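Chapter 9
Tables and Work Surfaces

In this chapter
Why the surface comes before the storage
Height, depth, and reach
Color, finish, and light
Looking after a surface
Choosing between one large table and several small ones

Key terms
clear area, working edge, reach zone, glare, finish, landing space

Chapter 8 dealt with shelves, drawers, and the other places where things are kept. This chapter deals with the place where things are used. In most homes and small workrooms that place is a table. People sort mail on it, fold clothes on it, pack boxes on it, and eat at it, often in the course of a single evening. A room with plenty of storage and a poor table is hard to work in, and the tidying never seems to stay done.

When Lorraine Ruddock set up the packing room at Fairweather, a small mail-order business in Florkport, she bought the shelving first. The shelves took up two walls, and the only table that would fit afterward was a narrow one meant for a hallway. By October, orders were being packed on the floor. The room had 300 square feet of space and less than a tenth of it could be used for handling anything. She took out one bank of shelves, put in a deeper table, and moved the slow-selling stock to a closet down the hall. We will come back to the Fairweather room several times, and its floor plan is given in the exercises at the end of the chapter.

9.1 What a work surface does

A work surface has three jobs. It holds the thing being worked on, it holds the tools and materials for the work, and it gives finished items somewhere to go until they are put away. The last of these is called landing space, and it is the one most often left out of a plan. A person folding towels needs room for the pile of unfolded towels, room to fold, and room for the stack. If the stack has to go on a chair, the table is too small for the job or has too much on it already.

The clear area is the part of the surface with nothing stored on it. It is measured when no work is going on. A table may be five feet long and still have a clear area of only two feet once the lamp, the fruit bowl, and the charging cords are taken into account. When you measure a room for the exercises in this chapter, write down both figures, the full size and the clear area. The difference between them often explains why a room feels cramped.

The working edge is the side of the table where a person stands or sits. A table pushed into a corner has two working edges. The same table pulled out into the room has four, though it also takes up more floor. In the Fairweather room the new table was placed with one short end to the wall, which left three edges open and let two people pack without passing each other.

9.2 Height, depth, and reach

Tables made for eating are usually lower than counters made for standing work. Neither height is right for every task. Writing and sewing are done sitting down, with the forearms resting near the level of the surface. Rolling dough and taping cartons are done standing, and a low table makes the back bend. Section 9.4 explains how to take a person's standing elbow height and work out a comfortable surface from it.

Depth is the distance from the working edge to the far side. A deep table holds more, but a person can use only the part within easy reach. The area that can be touched without leaning is the first reach zone, and the area that can be touched by stretching out the arm is the second. Anything beyond the second zone tends to stay where it is put - on most tables this is where old catalogs and dead batteries are found.

Before buying a table, mark its outline on the floor with tape and leave the tape down for 10 days. Walk around it, open the nearby doors and drawers, and pull out a chair. Changing tape costs very little.

9.3 Color, finish, and light

The color of a surface changes how easily small items are seen on it. A dark screw or a black pen shows up well on a pale top and may be missed on a dark one. White thread is the other way around. Light, plain colors suit mixed work because most household objects are darker than they are. Strong patterns, including bold wood grain and speckled stone, hide crumbs, which some people like in a kitchen, and they also hide pins. 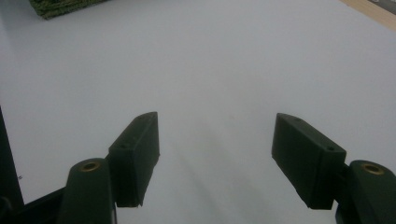
Figure 9.1 A broad, smooth tabletop in a pale gray-white, under even light. The tone changes only gently from one part to another.

Finish refers to how smooth and how shiny the surface is. A very glossy top reflects lamps and windows, and the bright patches, known as glare, tire the eyes. A matte top spreads the light more evenly. Smooth surfaces wipe clean in one or two passes, while a top with deep texture holds flour and dust in its low spots and has to be brushed. Paper slides on a smooth top, so people who do a lot of writing or cutting may want a mat.

Light should be looked at together with finish. Sit at the working edge at the time of day when the table will be used and look across it. If there is one very bright spot, move the lamp or turn the table. If your hand throws a sharp shadow over the work, a second, softer light from the other side will usually help. Compare a table of your own with the one in Figure 9.1 and note where the light on yours is uneven.

Before you read on

1. Choose one table that you use every day. Measure its full size and its clear area.

2. List everything that is kept on it at seven in the evening. Mark the items that are used at the table and the items that are only stored there.

3. Place a sheet of white paper and a dark button on the surface. Step back three paces. Which is easier to see? Try again with the overhead light off.

4. The owner of a workroom in Gencombe has a long dark table and sorts beads on it. Suggest two changes that do not involve buying a new table.

Keep your answers. You will need the measurements for Section 9.4.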